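Collecting Demonstrations for a Small Parts Sorting Task

Student project report, Robotics Laboratory, Hodstead

1. Introduction

The aim of this project was to prepare a set of human demonstrations from which a robot policy can learn to put small metal parts into a drawer. The task looks easy for a person. For a robot with two arms it is difficult, because the part is thin, the drawer is transparent, and the two hands must work close to each other.

My project is one part of a larger work in our laboratory called Clelodine. The training of the policy is done by another student group, and its results will be given in their report. I was responsible for the collection of the examples, for checking them, and for writing down the rules so that the next student can continue in the same way.

2. Equipment

We did not use a robot for the collection. The person holds one gripper in each hand and does the task directly. Each gripper has its own camera near the fingers, and one more camera is worn on the head. The grippers are the Dusard model, second version, which the laboratory already had. The signals go by cable to the recording computer, where the program Morais saves the three videos and the opening of the fingers with a common clock.

I was asked at the beginning why we do not use wireless grippers. The laboratory tried this last year and the delay between left and right was not constant. With cables the person must be careful with the movement, but the data is easier to align.

3. The task

The table has a white top. One hex nut is placed on it, and the drawer organizer stands at the right rear. The person must pick the nut, hold the lower drawer with the other gripper, put the nut inside, and push the drawer closed. At the end both grippers return to a rest position over the table.

The starting place of the nut was changed for each episode. The organizer was also turned a little between groups of episodes, so that the policy does not learn only one angle.
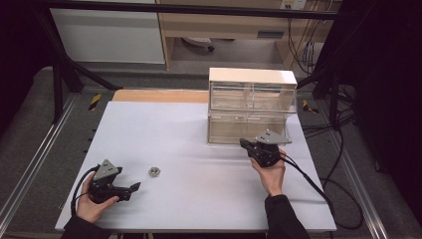
Figure 1. View from the head camera, with both grippers over the table, the hex nut, and the organizer.

4. Procedure

Every session started at 9 in the morning with a calibration of the finger opening. After this I recorded in groups of 37 episodes and then made a pause. I chose this number after the first week, when I noticed that my movements became faster and less exact at the end of long groups.

The rules for one episode were the following:

Start with both grippers open.
Do not touch the nut with the hand after the recording has started.
If the nut falls, try to pick it again one time. If it falls again, stop and mark the episode as failed.
Do not talk to other people during the episode.
Wear the black sleeves, so that the arms look the same in all sessions.

The third rule was discussed for a long time. In the beginning we deleted all episodes in which the nut fell. Later we decided to keep the ones with a successful second try, because the policy should also see how to recover from a mistake.

5. Checking the data

In total I recorded 3811 episodes in seven weeks. I watched the head camera video of each one at high speed, and the gripper videos only if something was not clear. 67 episodes were removed. Most of them had a problem with the clock, and a few were stopped too early by me.

The gripper cameras were more important than I expected. From the head it is often not possible to see if the nut is really between the fingers, because the hand or the gripper covers it. The gripper camera always sees the two fingertips, and this gives a better answer.

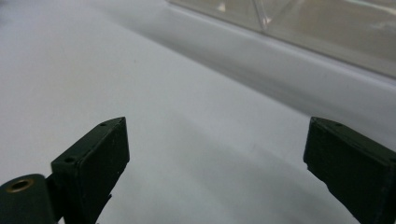
Figure 2. View from a gripper camera. The fingers are open and the clear container is at the upper right.

The transparent plastic was the main difficulty in labeling. In the gripper view its edges are sometimes only a line or a small reflection, and I could not always decide at which moment the finger first touched the drawer. For this reason I marked the start of the closing phase by the movement of the drawer and not by the contact. The group that trains the policy agreed with this definition.

6. Problems and what I would change

The cable of the right gripper was pulled several times when I reached to the far side of the table. I fixed it in a different way in June, but the earlier episodes have a small jump in the gripper view at this moment. I kept them and noted it in the file list.

All episodes were made by one person, and I am right-handed. In almost all of them the right gripper opens the drawer and the left one picks the nut. I think the set should have at least one more person, and some episodes with the organizer on the left side.

I also used one type of nut only. Washers and short screws were in the first plan but there was not enough time for them.

7. Files

The episodes are on the laboratory server in the Clelodine folder, sorted by week. The list of removed episodes, the labeling rules and the calibration values are in the same place.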